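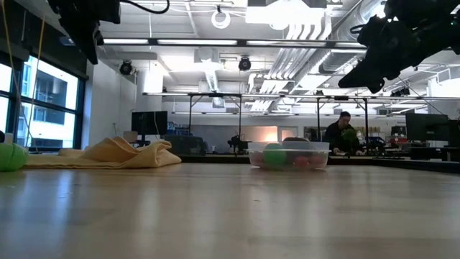
Visitors to the Dendex open day are asked to leave their coats downstairs. I kept mine on by mistake, and for the first 15 minutes I was too warm to take good notes. It was April, the heating was still running, and we were 12 people in one corridor.

Évan Bouvier, who leads the laboratory, does not like speeches. He told us his name, he told us where the coffee was, and then he opened the door. He has worked on robot arms since his student years, first at Texier and later here, where the subject is the handling of ordinary things. A factory robot, he explained, may meet the same part all day long. His robots should one day work in a kitchen or a child's bedroom, where things are soft, or round, or lying on top of each other.

A woman from Priltetti, a small company that makes sorting equipment, asked him how long it takes to teach one task. He thought for a moment. "Longer than I promise to my director," he said.

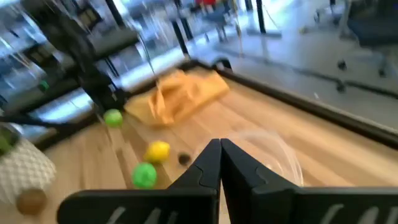
The question that interested me most was why the arms work in pairs. Bouvier answered that many daily actions need one hand to hold and another to move, and that people forget this because they do it from childhood. He prefers simple materials for his lessons. Balls roll away when they are touched badly, and a crumpled yellow cloth has no fixed shape that a program could learn by heart. The clear bowl is harder than I expected, for the wood grain shows through it and even my own eyes had to search for the rim.

The software has the name Atex, and two doctoral students are responsible for it. They spoke quickly and I did not follow all of it, but one of them kindly drew me a diagram in my notebook. At noon the next group was already waiting in the corridor, with their coats on.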